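Jorkora Cell Group: Minutes
Fri 4 August, Odatport office and call-in

1. Last minutes
July minutes accepted with one fix: the cup order was 800, to go to the Abeysekara store and not to Odatport.

2. The turntable fault
Most of the meeting went on this, and it was a really good discussion. During the long simulated run of the two-arm cup cell, the right arm began its move down to the tray while the turntable was still reporting that it was indexing. The arm is supposed to wait for a stopped signal. It didn't wait, the gripper came down early, and a cup got pinched against the tray wall. The run carried on for 27 more cycles before the force check tripped, and that delay bothered people more than the pinch did.

The log replay was shown and everybody got a lot out of it. The stopped signal was being read once at the start of each cycle and then held, so a late turn of the table was never seen by the arm. Great catch by the controls team, who found it by stepping through cycle 249 line by line!

Views from the simulated cell were put up during the discussion.
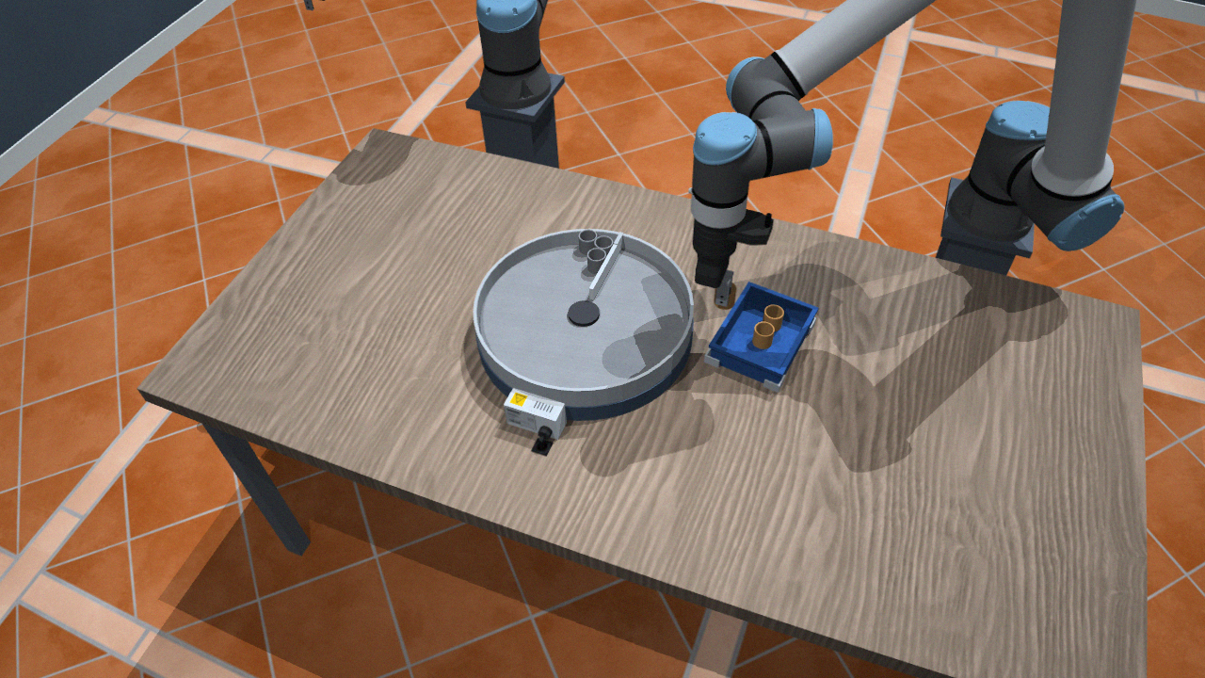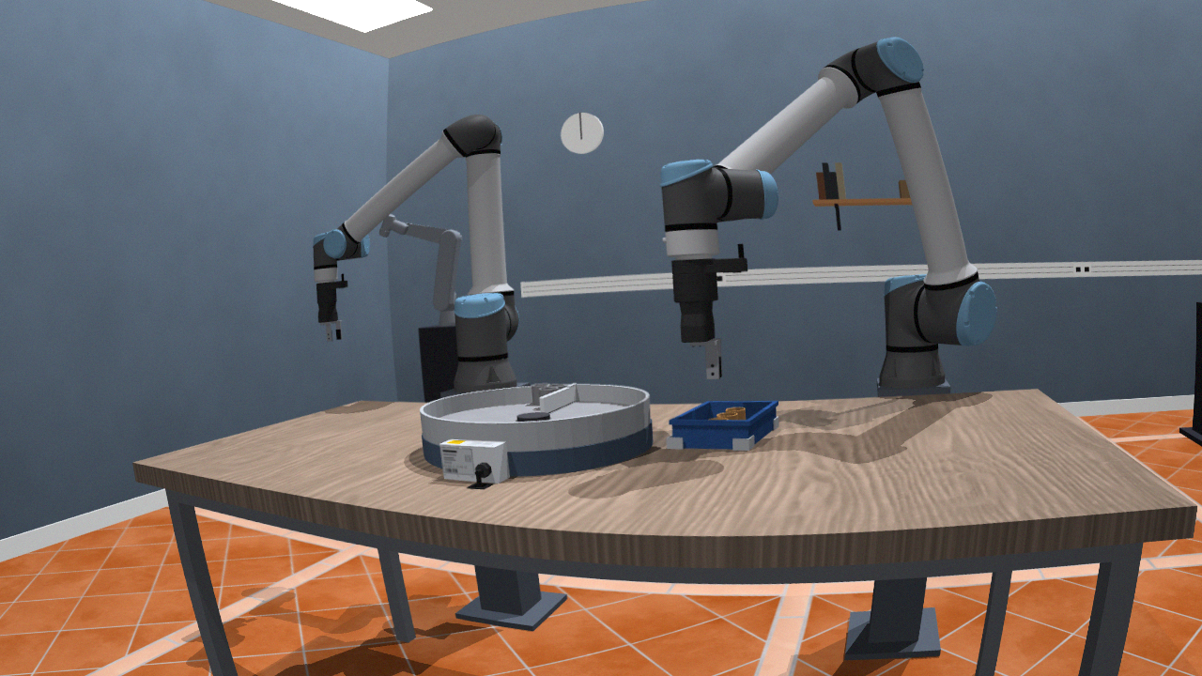

Two-arm cup cell in simulation: round turntable with control box, blue tray to its right.

Points raised:
- The force check limit was set high to stop false trips in the spring and was never put back. Agreed this is a safety matter and goes on the open list as one.
- Could the left arm do the same thing? Yes, in theory. It uses the same held signal, though no early move by it shows up in the logs.
- Somebody asked if a pause of half a second would cover it. The group was against this. A pause would hide the fault and we would meet it again on the Fekora line.
- The divider on the turntable was ruled out as a cause. The cup that got pinched had already left the turntable.

Agreed: the stopped signal will be read again right before each downward move, for both arms. The force check goes back to its old limit today. Nothing from this build is to be loaded on the real cell until the new run is clean.

3. Retest
100 cycles at normal speed with the turntable stop delayed on purpose, then the same again at slow speed. Any early move by either arm ends the test and we start over. There was a lot of energy for this one, and three people offered to sit with the first run. Logs to be kept in full, including the clean cycles.

4. Fekora line
Visit stays on the calendar for now. Fekora will be told about the fault before the visit, with the log extract attached. Wording to be shared with the group first.

5. Other business
Please use the new fault form. The old one has no box for "signal state" and we would have found this one days sooner with it.
Thanks to the night team for saving the logs before the disk cleanup ran.

Actions
Controls: signal change, both arms
Safety: force limit back, note on open list
Test: write up retest steps and book the machine
Office: draft note to Fekora

Next meeting after the retest, same room.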